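The Studmont Letter
Tuesday, September 5, 2023
Reading time: 5 min
Print this item | E-mail this item

What We Did With Our Summer (Mostly Picked Things Up)

If you stopped by the Studmont back office any time since April, you probably found me hunched in front of two monitors with a controller in my lap, muttering at a bowl. I've been promising a proper update on the Werico project for ages, so here it is, with apologies to everyone who got the short version in the hallway.

The quick recap, for people who joined the list lately: Werico is our attempt to get a robot arm to tidy a tabletop by learning from examples. We don't write out the moves. A person steers the arm through a small chore, the computer saves everything the arm did and everything the cameras saw, and later a learning program chews through the whole pile and tries to do the same thing by itself. Each run from start to finish is one example. Some chores are easy (push this over there) and some make you want to go for a long walk (lift this and put it down without tipping it).

All of it happens in simulation for now. The arm is a Franka, or rather a computer model of one, bolted down next to a computer model of a table in a computer model of a room. I was a bit of a snob about this at first — I wanted the real thing humming away on a bench — but I've come around. When I knock something onto the floor I hit a key and it's back on the table. I can change the wall color, the floor, the light through a window that doesn't exist, and get a fresh-looking room before my coffee's cool enough to drink. A learning program that has only ever met one room gets very attached to that room, so we swap things constantly.

The goal for the summer was 300 good examples. We got there in the last week of August, and I may have done a small dance. "Good" is doing a lot of work in that sentence, though! My first batch was 100 runs, recorded over a couple of very long weeks, and when I sat down and played them all back I ended up throwing out 55. Ouch. Nearly all of those were my own fault. I'd hesitate halfway to the object, wander off to the left, think about it, wander back. A person watching would shrug and say fine, it got there in the end. A learning program watching will faithfully learn to wander off to the left.

So the rule now is that I have to know what I'm going to do before I press record. Look at the table, pick the approach, take a breath, go. I also stopped recording after dinner, when my hands get sloppy and I start trying to rescue runs I should just scrap. The keep rate went way up after that, and the clips are a lot less painful to watch.

The other big change was clutter. The early tables were very neat, one object and a lot of bare wood, and of course the program did great on neat tables and fell to pieces the moment there was anything else around. These days we scatter stuff. Bowls, dolls, lumpy things, flat things, whatever is in the object library that day, dropped in wherever the computer feels like putting them. It's much harder to steer through (I have bumped into more things than I care to admit) but the examples are worth so much more.

Bowls have turned into my specialty. You bring the gripper down so that the fingers go over the rim, and you have to judge the depth from a flat picture on a screen, where the arm itself is usually blocking the bit you most want to see. I've learned to watch shadows. Once you get the knack of reading where the fingers' shadow is heading you can come in much more smoothly, and after a few dozen goes your thumbs sort of know.

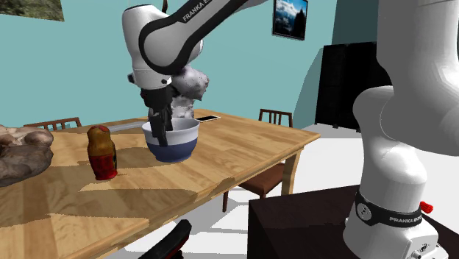
The view from that side is the one I steer by most of the time, even though it puts the big white base of the arm right up in the corner. I tried a tidier angle for a week in June and hated it. We save more than one view of every run anyway, so the program gets to choose what it finds useful, and I get to keep the one I'm used to.

What's next? Training, finally. Fuline is lending us time on their machines this month, and the plan is to train one version on the neat tables and one on the messy ones and see how far apart they land. I have a guess, and I've been told to keep it to myself until there are numbers. Bergmann has also asked whether we could do drawers, and I said yes much too fast, so if anybody on this list has steered an arm at a drawer handle and lived to tell the tale, please write to me.

I'm also looking for a few more pairs of hands. Everything we have so far was recorded by two people, and you can tell which of us did which run within a second or so (I'm the one who comes in too high). It would be good to have some other habits in the mix. You don't need any background at all — if you can play a video game badly, you're qualified. Sessions run an hour, there's a practice table to warm up on, and I'll bring the good cookies. Reply to this letter and I'll send you the sign-up sheet.

Contact the editor | © 2023 Studmont | Back to top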